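One box at a time

Jadwiga Wilczyńska has been going into other people's living rooms to help them sort out their belongings since she gave up shop work. She charges by the morning, brings her own bin bags and does not sell storage. We met on a Tuesday at her kitchen table, where she had made a pot of tea and put her phone in a drawer.

She started with her mother's flat. "There were 1,047 things on the list by the time I finished. I wrote everything down, every spoon. It was a silly way to do it and it took all of July. I've never made a list since."

What she took from it was a dislike of doing a whole house in one go. Most of her clients ring up wanting exactly that. She tells them to choose one room, and it is nearly always the living room, where everything ends up: post, chargers, half a bag of crisps, the thing that has to go back to the shop.

"People think the kitchen will be the worst. Kitchens have cupboards and the cupboards have a purpose. A living room has a sofa, a telly and a table, and whatever you bring in goes on the table."

Her method is plain enough. She puts an open box on the table and the client fills it with whatever does not belong in the room. Papers and packets go in as they come. Nothing is sorted until the box is full or the client has had enough, and then it is carried out and emptied somewhere else. The lid, if there is one, stays off.

"If you sort as you go you stop after ten minutes. You find a letter and you read the letter. Put it in the box. Read it later."

She is fussy about the box itself. It should be square, light inside so you can see what is at the bottom, and small enough to lift when full. She used Jeltex ones for years and now buys Cemar, which she says have a firmer rim. She has no time for anything with wheels.

Trays are a different matter. She likes one on every living room table, for the things that are supposed to be there. The remote goes on it, and perhaps one or two other small things. "If it won't go on the tray, ask why it's on the table. A water bottle is fine, you're drinking from it. I'm not a monster."
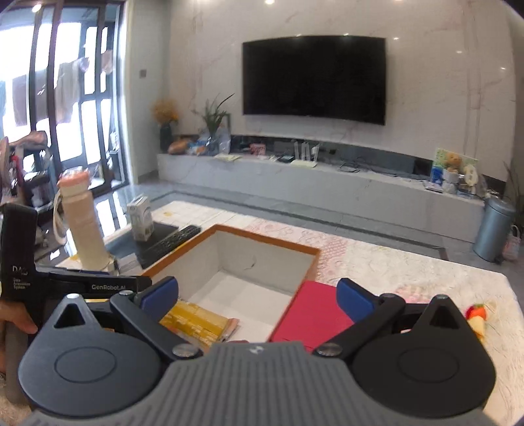

The box on the marble-patterned table, with the tray and remote beside it.

The long cabinet under the television is, in her view, the hardest part of any modern living room. It is low and flat, and it has sockets behind it. She leaves flowers and plants alone and goes for the snacks first, as they are easy to move and nobody argues about them. Cables she leaves until last.

"Don't pull at them. Follow one with your finger from the router to wherever it goes and put a bit of tape on it. Then the next one. If a cable goes nowhere, it goes in the box."

Lucyna Adamczyk was one of her clients last year and is still in touch. She had been ready to spend 2,000 on a fitted wall unit from Navarro when a neighbour passed on Jadwiga's number. "I thought I needed more cupboards," she told me on the phone. "We did 4 mornings, and at the end of the third I rang and cancelled the fitter. I still have a rack by the wall that's a mess. I've decided I can live with the rack."

Jadwiga remembers the rack. She did not push. Open shelving fills up, she says, and cushions and bags get shoved on top of it in every house she visits. She would take most of it out if people let her, and most don't.

Children's things she treats gently. Small toys can stay on the table if they are in use that week, and she never puts one in the box without asking the child.

She is booked until the autumn and has no plans to take anyone on. A niece has offered to make her a website. "I said she could if she keeps it to one page."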